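About Rullport Woodcraft School

Rullport is a small woodworking school on Clegg Street in Brumside. We teach adults and older teens how to measure, cut, join and finish wood with hand tools and a few basic machines. Most of our students have never used a saw before they come to us.

The school opened in a former feed store and moved to its present building when the classes outgrew the old one. We now have 71 members and run classes in 3 rooms. The bench room stays open to members until 9 p.m.

Beginners start with the Zevby course, named after the road where the first classes met. It lasts 2 months and covers layout, sawing, planing and simple joints. After that, students can go on to boxes, stools or small cabinets. We buy most of our lumber from mills in the county and sell offcuts by the pound at the front desk. 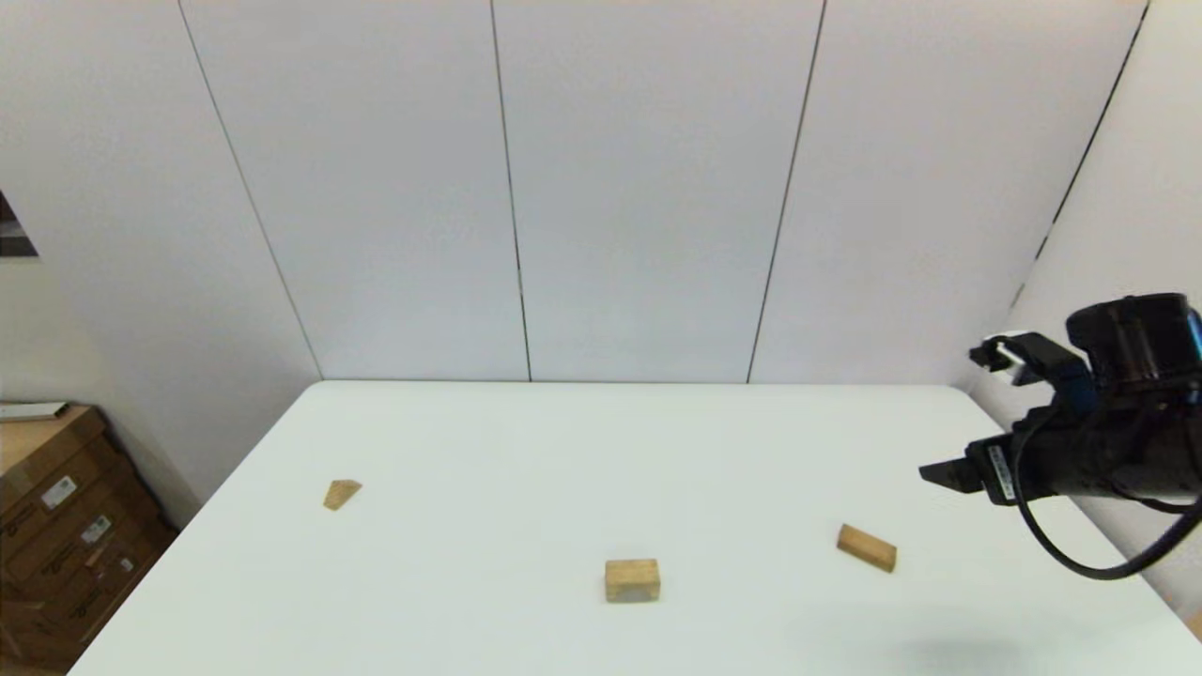

Small wooden blocks on a white table.

New courses start in October. The fee covers wood, glue and the use of all tools - bring an apron and closed shoes. Members get a locker and a discount on lumber.

Our address is 611 Clegg Street, Brumside. Parking is behind the building, and the entrance is on the side facing the alley. Visitors are welcome to stop in and look around before signing up.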